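December 24, 2024 – gripper comparison, Kesera against Nistberg

Quiet day in the lab, so I finally had a long stretch to sit down with both grippers and give them a fair try, which I have been promising everyone since the start of the month. I kept the maple board on the blue table for all of it and used the same colored blocks, so whatever differences I saw should come down to the fingers and the controller settings (I hope!).

The Kesera went first, at 200 on the speed setting, and it was a pleasure to watch. It got through 131 picks before I stopped for coffee, and the cylinders gave it no trouble at all. The stars are another story – if the fingers close on two points the block twists a little, and then it goes down crooked.

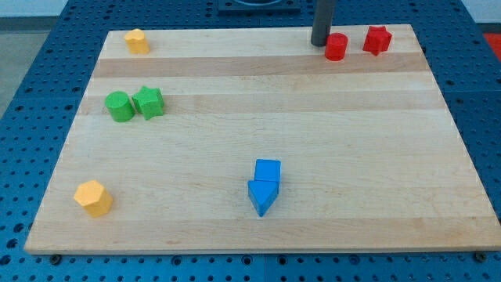
Blocks on the maple board. Red and green each have a cylinder and a star, blue is the cube and the triangular one.

The Nistberg has softer pads and I liked it much better on the stars, though it is slow to open and I kept wanting to hurry it along. Blocks that touch each other are hard for both. I would like to try the narrow Cifuentes fingers on those after the break, if the box ever turns up.

Logs are in the Clanomness folder, runs 660 to 1033. Please don't rename them yet – I still have to match them to my notes.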